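Pluvstead's short film festival put its program up last night, and I've been through the whole thing twice

Oct 13, 2025

I told myself I'd glance at the list of titles and go to bed. Instead I sat in the kitchen until well past midnight with the schedule open on my laptop and a pen in my hand, circling things I can't possibly see because they all play at the same time. So yes, the Pluvstead Short Film Festival program is out, and it's a big one!

The basics first. The festival got 1333 entries this year, and the longest any of them was allowed to run was half an hour. I can't imagine watching that many shorts, even with breaks and a decent chair. The ones that made it through have been sorted into a main competition, a student competition, an animation strand and a late-night block that the program describes only as "loud." I'm going to the loud one. I went last year and my ears were fine by the next afternoon.

The opening film is called Sadar, and it's the one I'm most curious about. It's a 26-minute drama set on a ferry that has stopped running, told mostly through the people who still turn up at the dock out of habit. I saw the trailer back in June, when the festival teased a handful of early picks, and I still think about one shot of a woman eating a sandwich and looking at the water. The program note says there's almost no dialogue. My sister hates that kind of thing, so I'll be going alone.

After that the main competition gets going at the Varela, which has finally fixed its seats. If you came to anything there last season you'll remember the row near the back where every chair tipped you gently forward. Those are gone. The new ones are dark green and squeaky (I tried one when I picked up my pass), and there's a proper place to put a cup.
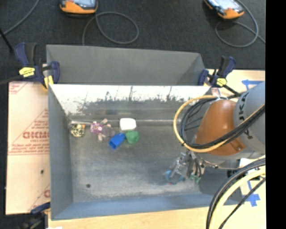
Photo: Pluvstead Short Film Festival

The animation strand looks like the strongest part of the program to me, though I say that every year. It runs over two sessions, and the first is all stop-motion and paper cutouts. There's a film about a moth who works in a post office, and one with the title My Aunt Is a Hill, and I bought a ticket on the strength of that title alone. The second session is hand-drawn work, most of it by first-time directors. The festival has put a family warning on that one, so check the notes before you bring little kids. The first session is fine for anyone over six or so.

What surprised me was the documentary side. Last year it was stuck in the small upstairs room with the noisy radiator, and people were sitting on the stairs. This time it's been moved into the main hall at the Varela for two full afternoons, and it deserves the space. There's a piece about a town brass band trying to replace its only tuba, and another about night-shift bakers, and a very short one (four minutes!) that is just somebody's grandfather explaining how to sharpen a saw. I love that last kind of film more than I can explain to people at parties.

There's also a retrospective, which the festival hasn't tried before. It's built around Lundo, the little production outfit that made all those odd, quiet shorts starting in 2000. I grew up on those. My school had a tape of three of them and wheeled out the television whenever a teacher was out sick, so I must have seen the one about the snowed-in bus a dozen times. The retrospective puts the early films next to the later ones, and the oldest have been cleaned up from the original prints. I'm a bit nervous about that, to be truthful. Part of what I remember is the fuzz and the wobbly sound. But I'll be there, probably in the front row, probably embarrassing myself at the bus one.

A few practical things, because I know somebody will email me.

Festival passes are on sale now from the box office at the Varela and on the festival site. Single tickets come out next week. A pass gets you into everything except opening night, and that one you have to book separately even if you're a pass holder -- I missed this last year and stood outside in the rain feeling very sorry for myself. Students get in for half price with a card. The late-night block is adults only, and they do check.

The awards are decided by a jury, apart from the audience prize, which is done with paper slips again. You get a slip on the way in, you tear it at the number you want, and you drop it in the box on the way out. I like this system a lot. There was talk of moving it to phones and I'm glad they dropped the idea, if only for the sound of a whole theater tearing paper in the dark during the credits.

My only grumble is the schedule. The student competition runs right up against the second animation session, and the two venues are a good walk apart, uphill in one direction. If the first one runs even slightly over, you'll miss the start of the other. I wrote to the festival about it this morning and got a friendly reply saying they're looking at pushing the animation back by fifteen minutes. I'll update this page if that happens.

And the café in the Varela lobby is staying open through the last screening every night, which it didn't do before. Last year I lived on mints. They've promised soup, and the cheese rolls are back -- get there before the early evening crowd if you want one, they go fast.

The full program is on the festival site as a list and as a grid. Use the grid. The list is in alphabetical order and leaves out the start times, so you'll end up planning your night around two films in different buildings, like I did.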